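How to sort out a slipper shelf by the door

If your hallway is anything like ours used to be, there's a heap of slippers behind the door and every single person who comes in has to rummage for a matching pair. I put up with it for years! Then I moved the lot on to a low open shelf, worked out a way of keeping it straight, and I've been boring my friends about it ever since. It takes an afternoon at most, and most of that is washing.

What you need

A low shelf with a plain board and open sides (ours is a Bokel, bought second-hand)
A washing-up bowl, a soft brush and a bit of washing-up liquid
An old towel
A tape measure
Every slipper in the house, including the ones under the beds

Step 1. Get them all out

Tip everything on to the floor and pair it up. Do this before you buy or move any furniture, as you'll almost certainly find you own more slippers than you thought. I had 19 single slippers in my heap, which as you'll have noticed is an odd number, and the missing one has never come back.

Anything with a split sole or a strap that has come away can go. Be firm about it. Moulded slides last for ages, but once the strap starts to tear there's no rescuing it (I've tried glue, I've tried a hot needle, I've tried sulking).

Step 2. Wash and dry

Slides are a joy to clean. Warm water, a small squirt of washing-up liquid, and a soft brush along any grooves in the strap and sole, where the grey fluff gathers. Rinse well, shake off the drips and stand them on the towel with the heels down so the water runs out. Keep them off the radiator and out of strong sun, or the soles can curl.

Cloth slippers are another matter. Follow the label if there's still a label, and give them a whole night to dry out.

Step 3. Measure the board
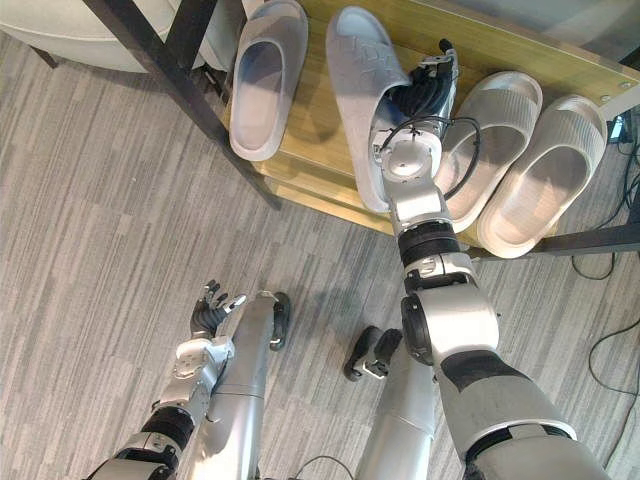 Four slippers to a row suits a small board very well, and that's two pairs. Mine are grouped by colour, greys at one end and whites at the other, and it's lovely how much calmer it looks. Measure the widest slipper you own across the strap, add a finger's width for breathing space, and see how many times that goes into the length of the board. If the answer is three and a bit, stick at three or use the next board down for the leftover. Squashing them in means that pulling one out brings its neighbour along too.

Check the depth as well. A big slide needs to sit with its whole sole on the wood. Heels hanging over the front get knocked by every passing ankle.

Step 4. Put them back so they come out easily

Toes to the back, openings towards you. This is my favourite bit of the whole job! You can slip your hand straight into the opening, lift the pair and put it down on the floor. With toes to the front you end up pinching the tip and dropping it.

If your shelf is tight from front to back, lean the slippers against the wall or the back rail with the heel end down. It saves a surprising amount of depth, though they do slide about on a smooth board. A strip of Kuvex grip liner, cut with kitchen scissors, stops that.

Step 5. Look after the floor in front
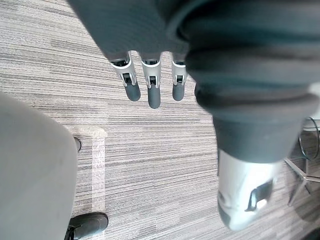
Floors around a slipper shelf take a real hammering, and choosing the right covering is worth a bit of thought. You want something that can be swept or hoovered in one go and doesn't ruck up when people hop about on one leg. A striped grey carpet is brilliant for this, as crumbs and bits of grit vanish into the pattern between cleans. Plain cream is for braver people than me. If you have hard flooring, lay a short-pile runner the full length of the shelf and tuck its edge under the front feet.

Leave enough bare floor to stand on and turn round. I cleared a space 7 hand-spans wide, which sounds mad until two people come home together.

Step 6. Decide where outdoor shoes go

Mixing shoes and slippers on one board undoes all your washing. Give shoes the floor or a tray of their own, well to one side, and keep the slipper boards for slippers.

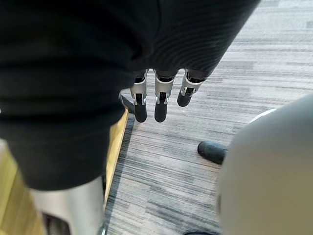 Canthorpe, June

A few months on, and I've had some very good letters about this page. Aurelia Chiriac keeps guest slippers on the top board and family ones below, so visitors never have to bend. I've copied her. Murdo Kerr asks how often I wash the slides: once a month in summer, less in winter, and the board gets a wipe with a damp cloth at the same time. He also wanted to know whether carpet tiles would do in front of the shelf, and yes, they're grand, because you can lift one and scrub it on its own.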